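Womden Early Years Practice Forum
Board: Communication and Language Support
Topic: Visual timetables for three-year-olds, whole day or "now and next"?

Posted by: F_Wanigasekara
July 16, 2026, 9:12 am

Colleagues, our center is revising its guidance on visual timetables for the fall intake. The present policy places a full-day strip of picture cards at each child's eye level. Several key workers have asked to replace it with a two-card "now and next" board for children with delayed language. I would welcome the views of other settings before the draft goes to our director.

Fathima Wanigasekara
Inclusion Lead, Skorundale

Posted by: nmajumder
10:40 am

We moved to two cards in April and do not intend to return. Of the 38 children enrolled, 19 receive language support, and staff report fewer difficult transitions among that group. The full strip remains on the wall for children who ask for it.

Nusrat Majumder

Posted by: vanhove_slt
11:25 am

I must respectfully disagree with two cards as a default. Some children in my caseload become distressed when the end of the day is not shown, in particular the card for going home. A decision of this kind should be made child by child and recorded in the individual plan.

Posted by: nmajumder
11:51 am

That is a fair point, and I should have stated that parents are consulted first. I would still begin with two cards. A strip of nine is a great deal to ask of a child who does not yet match a photograph to an object.

Posted by: Sirkska_Preschool
1:07 pm

Our setting uses photographs in place of line drawings for the youngest group. Each card shows one activity or one item, and the same card is used at home and in the room.
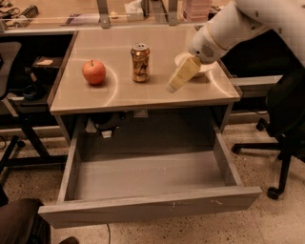 Cards are reviewed every term and withdrawn when a child no longer looks at them. On the original question, we use three cards, with the third always showing who will collect the child.

Posted by: vanhove_slt
1:30 pm

A collection card would address most of my concern. Is it changed when a different adult is due?

Posted by: Sirkska_Preschool
1:44 pm

Yes, at morning arrival, by the key worker.

Posted by: F_Wanigasekara
3:18 pm

Thank you all. I will put the three-card version in the draft as an option and post the wording on this board for comment.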